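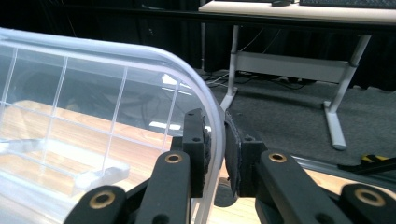 Clear storage bin with ribbed walls, wood floor behind.

Henside Quilt and Needlework Guild
Minutes of the general meeting, 28/03/2025

Firouzeh Yazdani opened the meeting at the usual hour and gave a warm welcome to everyone, especially the folks who drove in through the rain from Umutetti. There were 22 members present and two guests, both of whom stayed for cake. The January minutes were read and approved with one correction (the batting was cotton, and we are sorry for the mix-up).

Money
We have $1,395 in the account after paying for the hall. The raffle quilt brought in $1,228 of that, a lovely result for a quilt that was still missing its binding the week before the drawing. A big thank-you to all who sold tickets at the grocery store in the cold.

Fabric stash
Seul-gi Gil spoke at some length, and we were glad she did, about the donated fabric. The Rahimi family has given us their late aunt's collection, including some beautiful wool. It was agreed to sort by fiber first and color second, to keep yardage in lidded bins, and to put buttons, snaps and bobbins in tiered boxes so that people can find things without tipping everything out. Scraps smaller than a hand go to the school — they have asked for more.

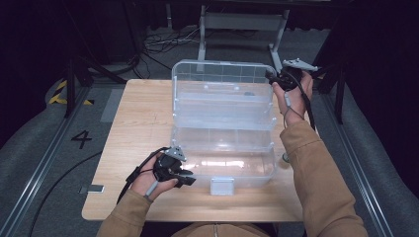

Spring show
Our show will be called Skematness again, after a friendly discussion and a vote of 14 to 8. Members may enter up to three pieces each. Please pin your name to the back, and please do remember a hanging sleeve, as we ran short of clips last time and had to borrow clothespins.

Other business
The iron in the back room is spitting rust and should not be used on anything pale. Firouzeh will price a new one. Two members offered rides to the show for anyone who no longer cares to drive after dark.

The meeting closed with show and tell, and the lemon cake was finished.

Minutes taken by Seul-gi Gil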